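News > Food and Baking > Courses and Events

Camwood Baking School to Open Evening Pastry Program in August

16 July 2022

The Camwood Baking School has announced that it will open a part-time evening program in laminated pastry and filled doughs this August. Classes will be held at the school's teaching kitchen in Fletcombe, and applications are being accepted now.

The program provides 108 hours of instruction and is intended for adults who already bake at home or who work in food service without formal training. Enrollment is limited to 24 students. Each student will be assigned a workbench, an oven shelf and a refrigerated drawer for the length of the course.

Instruction begins with yeasted doughs and moves on to croissants, Danish pastry, puff pastry and strudel. The final weeks are given to fillings and finishes, including pastry cream, almond cream, fruit preserves, fondant and poured glazes. Students will be expected to keep a written record of every batch, noting flour, water temperature, resting time and oven setting. These records count toward the final assessment.

"Lamination is a skill that improves with repetition, and an evening schedule gives students time to practice between classes," the school said in a statement. "We have asked our instructors to cover fewer recipes and to return to each of them several times."

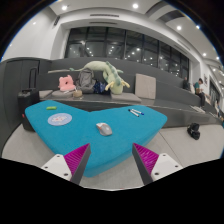

Butter for the course will be supplied by Stoltov Creamery, which has also agreed to provide a session on fat content and plasticity. Students will compare three butters in the same croissant dough and record the differences in layering, color and flavor. The creamery will supply a cultured butter for the Danish pastry classes and an unsalted sheet butter for puff pastry. Flour will be bought through the school's regular mill account, and both bread flour and all-purpose flour will be available at every class.

The Fletcombe building was put up in 1904 as a commercial bakery. It closed as a bakery before the school took over the lease, and the original proofing room has been restored for teaching. A new dough sheeter and two deck ovens were installed this spring. The school has stated that students will roll by hand for the first half of the program and will use the sheeter only after passing a short practical test.

Tuition is $1,436 and covers ingredients, printed recipes and an apron. Knives, rolling pins and digital scales are not included. A list of suitable tools will be sent with each letter of acceptance. Tuition may be paid in full at enrollment or in two equal payments, the second falling due at the midpoint of the course. Refunds will be made in full to students who withdraw before the first class. After that date, refunds will be considered only in cases of illness.

Two reduced-cost places will be funded by the Jiang Fund for Culinary Study. Applicants for these places should include a letter of no more than one page describing their baking experience and their reasons for applying. The fund will make its own selections and will notify applicants in writing.

Applicants should be aware that wheat, milk, eggs and tree nuts are used in every part of the program. The school is not able to offer substitute ingredients in the laminated pastry classes, and it cannot guarantee that any workbench will be free of allergens. Persons with food allergies are asked to contact the admissions office before applying.

Classes will meet on two evenings each week. Doors open thirty minutes before instruction begins so that butter and dough can be brought to working temperature. Students who miss a class may attend a supervised practice session, subject to space, but demonstrations will not be repeated.

Those who complete the program will receive a certificate of attendance. Students who pass the final practical assessment, which consists of one batch of croissants and one filled pastry of the student's choice, will also be eligible to enter the school's daytime professional course without taking the entrance test.

Application forms are available from the admissions office in Fletcombe and may be returned by mail or in person.

Contact Us | Copyright 2022 Camwood Baking School | Back to Top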